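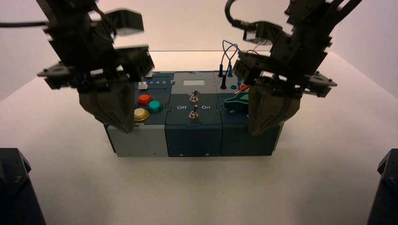
3.2 Labels and the order of first touch

The second part of the study looked at how people approach a panel of unfamiliar controls when they have no instructions. Participants were drawn from the Skorau and Takico groups described in Section 2. Each was given 30 minutes with a panel and asked to say aloud what they expected a control to do before touching it.

Figure 3. A task board box made up of three modules, with buttons, switches, wires and a lever on its top surface.

In both groups, buttons were usually tried before switches. Participants gave little explanation for this, and most said only that a button looked safe to press. Levers were treated with more care. Several participants rested a hand on the lever, described what it might do, and then went back to a control they had already tried.

Printed labels changed this order less than we expected. On the labeled panels, participants in the Takico group read the words first but still began with a button. The Skorau group often skipped the labels until something surprised them - a finding close to the one reported for kitchen appliances in the earlier Truka survey. When asked later, they could recall the position of a control more easily than its name.

We also compared 2 label styles, single words and short phrases. Phrases led to longer spoken guesses, and the guesses were not more accurate. The coding scheme follows Hsu, with one change: corrections made in the same breath were scored as part of the first guess. Sessions from August were coded again after this change and are included in Table 2.

Contact the authors | Copyright 2021, all rights reserved | Back to top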